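Notebooks > Bench log > Equipment planning

February 2024

Second-half equipment request for the two-arm cell. Draft numbers go to Gerardo Ferraro first, then purchasing. Orders placed after July land in the next budget, so anything with a long lead time has to be on this list.

Status of the current cell: two white arms on a shared aluminum rail, enclosure built from extrusion, camera on a slotted bracket hung from the upper rail. Rail is fine. Extrusion is fine. No money requested for either.

Items under review:

Gripper finger pads. Treated as a consumable from now on. Last year we bought them one set at a time and paid shipping every time. Clusis sells a box for 200, shipping included. Put down one box. Check the bolt pattern against the spare gripper before ordering; their drawing and their catalog disagree.

Spare base motor unit. Ustov quotes 886, Bortolotti quotes 800. The Bortolotti price excludes the connector kit, which is another 53, so 853 against 886. Not much of a gap. Ustov holds stock, Bortolotti builds to order and will only say "up to 53 days" (same number as the kit, not a typo, I asked). One spare covers either side. Leaning Ustov.

Cable management. Loops along the upper segments work but take a long time to redo when a joint is swapped. Masen has a clip-on guide. No price yet. Nour Khalaf has the contact and will ask for a sample.

Second camera. Low objects can end up behind a gripper from the overhead view. A side camera on the existing extrusion needs a bracket and a longer cable, nothing else. Would rather move a camera over from the old bench than buy one. Ask Elisa Donati whether the old bench is really being retired.

Props. Not a budget line. Small purchases, petty cash as before. Paper cups stay on the list as the thin-wall item, soft toys as the deformable ones.

Open point is whether to ask for a complete third arm instead of the spare base. A third arm gives us every spare part at once and ties up most of the allocation. It also needs a place to be stored and somebody to keep its firmware in step with the others. I have left it out of the draft.

Current setup, cup between the grippers, soft toys toward the back:
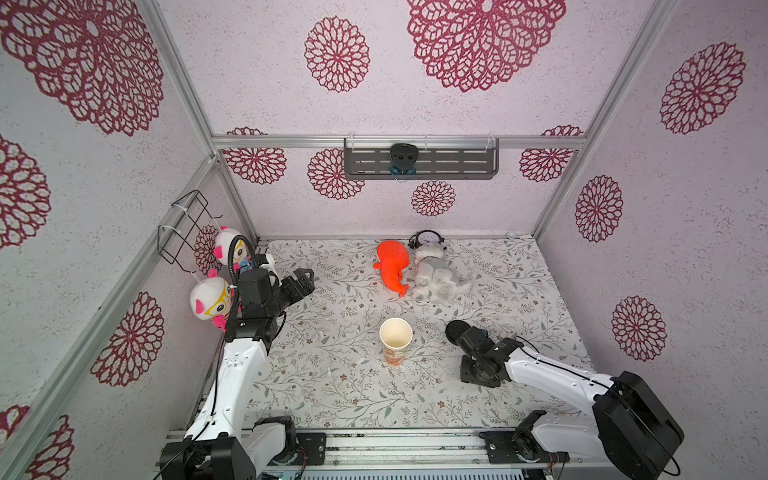

Rosario Colombo would put the third arm back in. His argument is that a base unit alone does nothing for us if a forearm fails, and that forearms are quoted on the same lead time. He also wants the pads doubled to two boxes, on the grounds that both arms use them.

Second box accepted, pads now 400. Third arm goes in as an optional line under the spare base, with no amount until Ustov replies. Forearm lead time to be confirmed in writing with both suppliers.

To do: sample from Masen, bolt pattern, old bench camera, revised total to Gerardo.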